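Rehearsing a Two-Arm Build in Simulation Before Using the Shop Floor

Skorkonano Community Workshop – Member Technical Guides
Prepared by Hazem El Idrissi
Revised May 28, 2022

Purpose

Members who plan to run a two-arm robot in the shared workshop must first rehearse the task in simulation. This guide explains how to set up the rehearsal, how to check the reach of both arms, and what to submit before booking floor time. It applies to all machines with two grippers, including those built at home and brought in for testing.

Before You Begin

You will need a member account on the Gollura workstation, a complete model of your robot, and the joint limits for each arm. Limits must come from your own bench measurements. Values copied from another member's build will not be accepted.

Measure every part the robot will handle and enter the sizes in millimeters. The practice bar issued at the front desk is 305 mm long. If you use a bar of your own, enter its true length and note the change on your booking form.

Setting Up the Model

1. Sign in to the Gollura workstation and open a new project under your member number.

2. Import the robot model. Confirm that the base sits on the floor plane and that the two arms are labeled left and right from the robot's own point of view.

3. Load a room. Any of the shared rooms may be used for a first rehearsal. The wall colors have no effect on the results. Set the ceiling height to 2150 mm, the lowest clearance in the robot bay.

4. Add the bar as a separate object. Do not attach it to the gripper in the model, as this hides slipping and poor contact.

5. Set the speed of both arms to 8 percent. Leave it there until the full task has run without a stop.
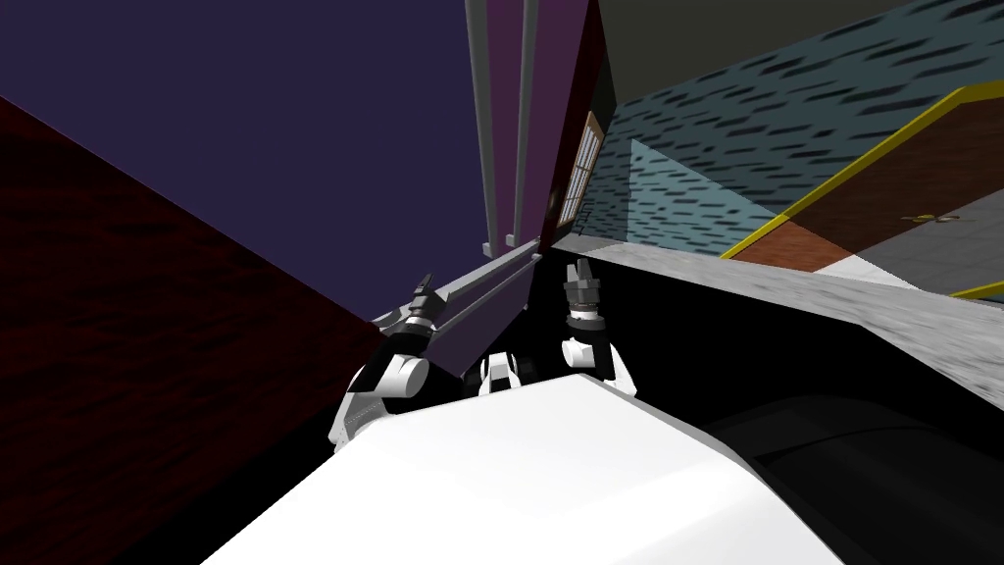
Reach should be tested one arm at a time, then with both arms raised together. Bring each gripper to its working position and pause the simulation. Look along the arms from the body outward, and compare the wrist positions with the targets in your task file. A long bar calls for particular care. With the light gray bar angled up and to the right from beside the left gripper, its far end comes near the hanging rods, and a check of the gripper alone would miss this. Step through the motion slowly and watch the whole length of the bar. If any part of it touches a fixture, move the target or change the wrist angle, then repeat the test from the start.

Checking the Grippers

Open and close each gripper several times with nothing between the fingers. The fingers should meet evenly. Next, place the bar between them and close to the contact point only. Increase the force in small steps until the bar holds during a slow lift.

Members using the Camacho finger set should load the matching contact file from the shared folder. The default file was made for wider pads and gives a false hold on narrow parts.

Running the Full Task

Run the task from beginning to end at the starting speed. When it completes without contact errors, the speed may be raised in stages to a limit of 80 percent. Higher settings are locked on member accounts.

Save a log at each stage. If a run fails, keep the log – the floor supervisor may ask to see it – and return to the previous speed.

Submitting Your Rehearsal

Place the robot model, the task file, and all logs in one folder and upload it to the Omon booking page. Floor time will be offered once the folder has been reviewed. Any later change to the arms, grippers, or part sizes requires a new rehearsal.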